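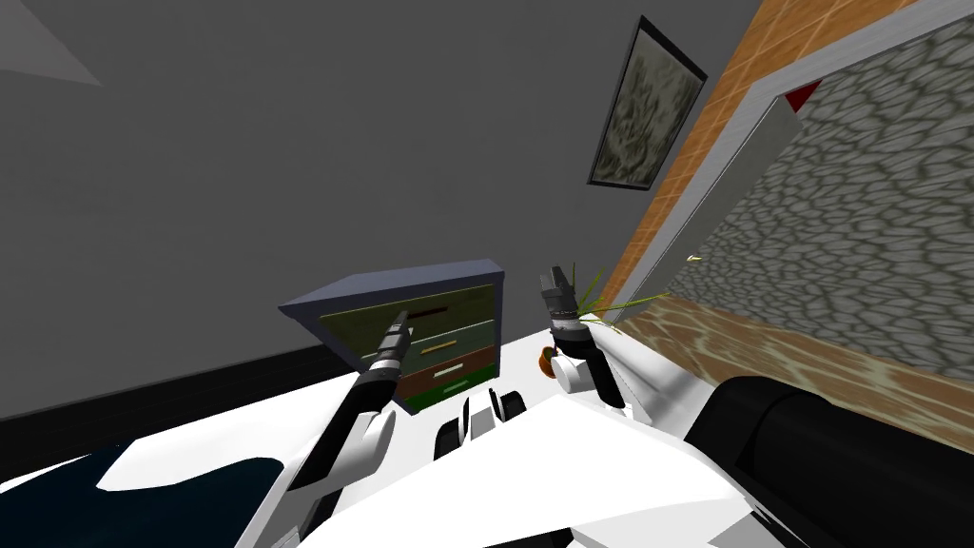 Home News Grippers Software Support Contact

FOR IMMEDIATE RELEASE

Oct 6, 2026

DOTWOOD PUTS TWO GRIPPERS THROUGH THE SAME CHEST OF DRAWERS, 928 TIMES

Pilkington – Dotwood has finished its autumn comparison of the Fovau and Nustitz grippers and is putting the lot online today. Results, settings, logs, room files. Free to download, no sign-up.

The trial was run wholly in simulation on a white two-armed robot. The job: reach a small chest of drawers in a furnished room, take hold of a handle, pull the drawer open, let go. Simple enough for a person. Less so for an arm that has to come in at the right angle and not knock the plant over.

928 runs in all, shared evenly between the two grippers. Same controller, same camera settings, same rooms. Only the gripper was changed, so that any gap in the results could be put down to the gripper and not to a better day for the software.

WHAT WE FOUND

Fovau was quicker to line up. Slimmer, forgiving when the arm arrives a little off, and good on the top drawers. Weaker on the long pull. It tended to slide along the handle towards one end, and once there it seldom got back to the middle.

Nustitz was slower and needs more room round the wrist. But once it had hold it kept hold, and it did better on the low drawers, where the arm is stretched and the wrist has to turn further than it likes. It also bumped into more things on the way in. Plants mostly.

Neither gripper won outright. Customers who mainly open things at waist height will probably be happier with Fovau. Anyone working near the floor should look at Nustitz first. Mixed work – read the logs, please, before ordering.

153 runs failed. Of those, 104 went wrong before either gripper touched anything, which points at the camera and the controller and not at the hardware being compared. We have left these in the published figures and marked them, so readers can take them out if they wish. Our own summary table gives it both ways.

ABOUT THE ROOMS

26 room layouts were used. Walls, floors and furniture finishes were swapped between them, with wood grain, plain grey and cobble-type patterns all turning up. Drawer fronts and handles come in different colours as well. This was done to stop the controller leaning on one colour to find a handle. It worked up to a point. Dark handles on dark drawers are still hard, and we would say so to anybody who asked.

Some layouts are awkward on purpose. Things close to the chest of drawers, not much space for the elbow. An earlier set, tried in September, was too tidy and both grippers looked better than they should of. That set has been dropped.

THE CAMERA QUESTION

We had planned to compare two camera positions as well. Ran out of time. All published runs use one position, from the robot's own point of view, looking out over the body and along the arms. It sees the job well until an arm gets in front of the handle, and then it does not see the handle at all. A wrist camera may help. A second report on cameras will follow when it is ready and no date is being given for it.

LIMITS

Simulated handles do not wear, get greasy or come loose. Simulated drawers do not stick in damp weather. Grip strength in particular should be read with care, as the friction values were set by hand and we changed them once, part way through, then re-ran everything. The old values are in the download for anybody who wants to check.

No bench trial has been done yet. One is planned at our Pilkington workshop with a real chest of drawers and the same controller.

WHAT IS IN THE DOWNLOAD

Run logs for both grippers
Room files and finishes
Controller settings
Friction values, old and new
Notes on each failed run (short, some very short)

Questions to the Dotwood press desk through the contact page. Pictures availible on request. Requests for the bench trial rig can not be taken at the moment.

ENDS

Comments

guest
Good to see the failed runs left in. Did the two grippers have the same opening width? Can't find it in the settings file.

Dotwood press desk
No, each was left at its maker's default. It is in the gripper file, not the settings file. Will add a line.

benchside
Would have liked the cameras first tbh. If that many runs die before contact then the gripper is the least of my worries.

guest
We use Nustitz on low shelving and yes, it needs a lot of room round the wrist. Matches what we get. Never tried it on drawers.

oldhinge
Link to the room files gives me an error, the logs are fine.

Dotwood press desk
Fixed, sorry. Please try again.

oldhinge
Working now, thanks. Are there any cupboard doors coming or is it only drawers?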